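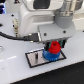 Kimeldale District Council: Election Update

The campaign for the Haldane ward seat on the Kimeldale District Council entered its final stage this month, following the close of nominations. The returning office has confirmed that 2 candidates will appear on the ballot. The seat became vacant in June, when the sitting member moved out of the district.

Mariama Nartey opened her campaign with a public meeting at the Clurstead Hall, which began at 6:30 p.m. She told residents that the ward had waited too long for repairs to its secondary roads and pledged to publish a repair schedule within her first months in office. She also called on the council to release the full accounts of the Ledari market redevelopment, which was approved two budgets ago and has yet to open to traders.

In a written statement issued the next morning, the council's finance office said that the Ledari accounts were under review and would be presented at the next ordinary session. The statement did not give a figure for spending to date. Ms. Nartey's campaign replied that residents should have the accounts before they vote.

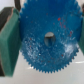
Voter Registration and Polling Places

The returning office reports that 574 new voters were added to the Haldane roll during the recent registration period. A further 111 applications were returned for missing information. Applicants in this group have been notified by mail and may submit corrected forms at the district office until the roll closes.

Voting will take place at 31 polling places across the ward. Residents who previously voted at the Clurstead Hall should note that their polling place has not changed. Those living east of the Ledari road have been assigned to a new location, which is printed on the voter card. Polls will open at 7:00 a.m. and close at 8:00 p.m. Any voter standing in line at closing time will be permitted to cast a ballot. 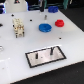
Requests for an absentee ballot must be made in writing and signed by the voter. Forms are available at the district office and at the Haldane branch library during regular hours. Completed ballots must reach the returning office before the polls close; a postmark alone will not be accepted.

Both campaigns have agreed to take part in a public forum at the Clurstead Hall. Questions may be submitted in advance at the district office or put in writing at the door. Each candidate will be given equal time to respond. The date will be posted on the council notice board once the hall booking has been confirmed.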